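Search stories... Go

The Small Table
September, posted by Wellstead Short Reads

Quarter past six and she's still not packed it away. The toy kitchen. Well, not even a kitchen anymore, the stove part went to the Solberg cousins two winters ago. What's left is the bits. The plate, the colander, the strawberry, all out on the white table under the big light.

She'd told the woman on the phone five dollars for the lot. Five! Then hung up and felt sick about it.

Ketchup on the plate. Of course it was on the plate. It always went on the plate, lying down, like it was the dinner. The kids never served anything else. Ketchup, with ketchup. You had to say mmm and ask for seconds or there'd be trouble.

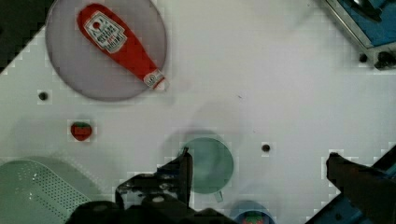 She ate 313 of those dinners, easy. On the floor at the old place on Juvard Street, knees up, coat still on from work. Too tired to say mmm properly. They could tell. They'd take the plate off her and start agian.

The phone buzzed. On my way, 27 minutes. Who says 27?

Right. Box. There was a box somewhere. She went down the hall, found the one from the heater, tipped out the manual, came back. Stood there. Put the box on the chair and didn't put anything in it.

The strawberry had been swallowed once, or they thought it had. Whole night in emergency with the little one grinning on her lap, and it was in his gumboot. She'd laughed so hard in the carpark she had to sit down on the kerb. Then cried a bit. Then drove home and washed it and put it back in the colander.

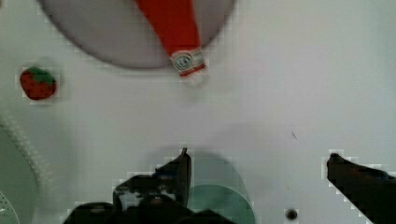
Twelve minutes

She made tea. Forgot it. Rang her sister, no answer, rang off before the message thing.

What would you even do with a colander like that. Couldn't drain a pea. The big one used to wear it, marching up and down the hall, and now the big one was 68 kilometres away in a share house in Grorkureck and couldn't cook rice. Had rung to ask about rice! Last night. How much water mum. And she'd been short with him, she'd been looking for the stupid tape.

Headlights on the curtian. Already. A car door.

She picked up the strawberry. Just that. Put it in her cardigan pocket and did the button up.
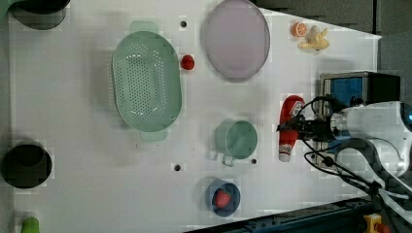 Everything must go.

The knock came, two quick ones, and behind it a small voice asking was it here, was this the house, was there a real sauce.

"There's a sauce," she called. "Hang on. I'm coming."

Contact us | © Wellstead Short Reads | Back to top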